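Caderno de laboratório - Prekix, linha de nutrição e cognição
Quarta-feira, entrada da tarde

Retomada a extração do questionário alimentar. A base bruta tem 1.257 registros; depois de excluir os incompletos e os duplicados restam 604. O critério de exclusão é o do protocolo Nogueira, sem alteração.

Ferritina e B12: lote do kit Jiken trocado às 14h. Curva de calibração refeita com 8 pontos. O ponto mais baixo ficou fora da faixa nas duas leituras - repetir com diluição nova antes de aceitar a placa.

Ômega-3 em eritrócitos: 16 amostras ainda no freezer. Não descongelar antes de confirmar o padrão interno. 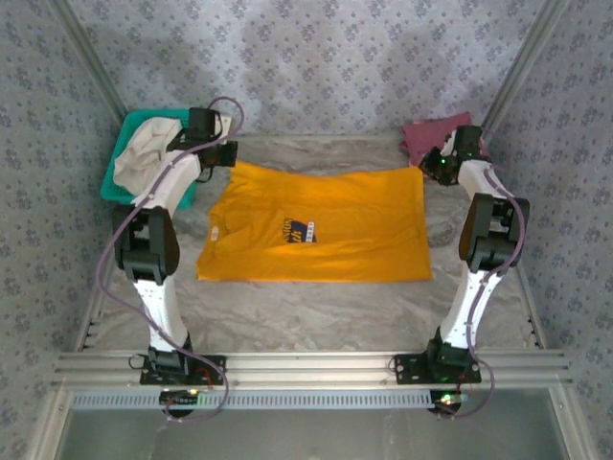
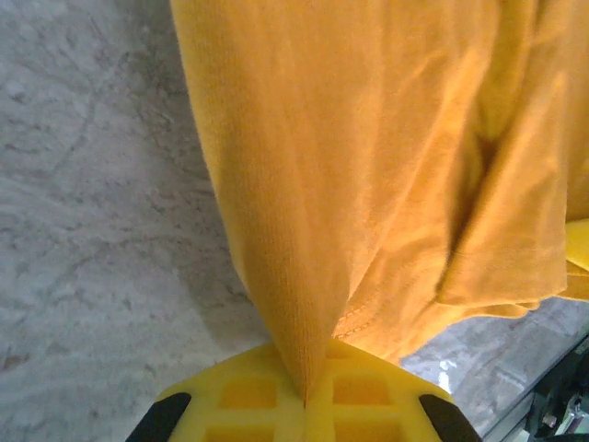 Camiseta amarelo-alaranjada.

Teste de memória de trabalho: o export do Stirero grava o tempo de reação em segundos numa versão e em milissegundos na outra. Converti tudo para ms e guardei o arquivo original na pasta da semana. Verificar se a pontuação do n-back usa a mesma ordem de colunas.

Pendências:
- cruzar ingestão de ferro com ferritina, por faixa etária
- rever a codificação de suplementos (multivitamínico aparece com dois códigos)
- pedir ponteiras de 200 µl

Modelo ajustado só por idade e escolaridade, por enquanto. Energia total entra na próxima rodada.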